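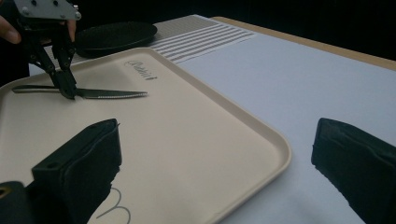
Table Setting Project, by Dayana Ospina

So my topic was how much stuff fits on one small table before dinner gets annoying! I borrowed a beige tray and a striped placemat from my aunt and started moving things. Natália Lukáč (my partner) timed me with her phone.

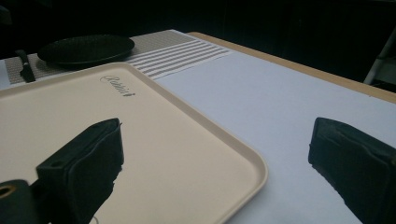 My first layout took 100 seconds to clear and my last one took 20, mostly because I quit stacking the tray on the placemat - big lesson there.

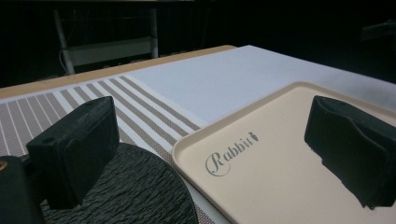
The beige tray and the round black mat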